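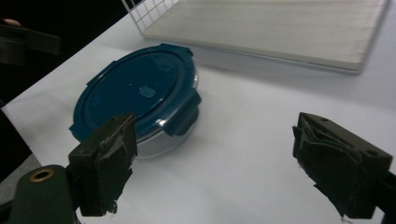
The case for the lidded glass container in shared kitchens

The policy on shared kitchens at Tilow has been reviewed three times, and on each occasion the discussion has turned to refrigerators, rotas and the cost of cleaning. It is the view of this column that too little attention has been paid to the containers in which people keep their food. A kitchen used by 41 households depends more upon its lids than upon its noticeboard.

The residents' handbook currently asks only that food be "suitably covered". The phrase is generous to a fault. It admits cling film stretched over a cereal bowl, a saucer balanced on a mug, and the takeaway tub whose lid has long since parted from it. Each of these is a covering of a kind, and each will in time deposit soup on the shelf beneath.

A clear glass base with a snap-lock lid answers most of the difficulty. The contents can be seen without opening anything, and a forgotten portion of rice declares itself before it becomes a matter for the whole corridor. Locking flaps also give a plain sign of whether the lid has been properly closed. A lid that is merely pressed on gives no such sign, and is commonly found to have lifted at one side.

The vent deserves a word of its own. Many lids of this type now carry a small button or tab for the release of steam, and it is widely ignored. Residents who reheat food in the communal microwave should read the maker's instructions and learn what their own lid will bear. Some lids may go in with the vent open, while others must come off altogether.

Objections have been raised, chiefly at the Worik building. Glass is heavy -- this is conceded -- and it breaks. Round containers waste the corners of a shelf, and those who favour square ones have reason on their side. There is also the matter of expense. The Tuhiwai house met this last point sensibly by buying a common stock and lending two containers to each new resident, to be returned on departure. Gruraline, which has 716 rooms, could not copy that arrangement without a proper store, but it might begin with a single floor.

The handbook is due for revision in March. The words "suitably covered" should be replaced by "kept in a closed container with a fitted lid", and a line should be added asking that lids and bases be washed, dried and put away together.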